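4.2 Placing the Cups and Tubes

Read this section before loading the Tarkar storage rack for the first time. It applies to the tall cups and plain tubes supplied by Pravham under part number 1379. Lids and base trays are covered in Section 5.

1. Set the rack on a level surface with the numbered side facing you.

2. Take one piece out of the sleeve. Check both rims with a fingertip. Set aside any piece that has a chip or a raised seam.

3. Wipe the outside with a dry cloth. Do not use solvent or scouring powder on the matte finish.

4. Hold the piece upright by its sides, near the lower end. Keep fingers off the rim.

Note: Some pieces are wider at one end. The narrow end always goes down. A smooth, cream-colored cylinder with no label is easy to turn over by mistake, so compare the two ends before each placement.

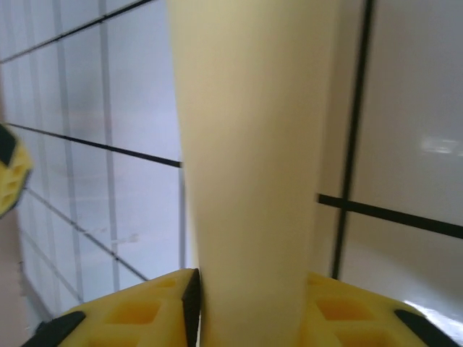

5. Lower the piece straight down until it rests on the base pad. Leave a gap of 5 mm between neighbors.

6. Release the sides evenly. If the piece leans, lift it out and repeat step 5. Do not push it upright from the top.

7. Fill the back row first, then work forward.

CAUTION: Do not squeeze the sides to force a fit. Thin walls can crack with no visible mark on the outside.

CAUTION: Maximum stacking height is 2 racks. Full racks must be moved one at a time.

Note: A full Drultow shelf holds 100 pieces. Mixed sizes reduce this figure; see the table in Appendix B.

4.3 Removing Pieces

1. Start with the front row.

2. Lift straight up until the lower end clears the divider.

3. Lay the piece on a soft mat, or return it to its sleeve.

Section 4 revised 31 Oct 2019. Text: Qianru Guo. Checked: Nilmini Wickramasinghe.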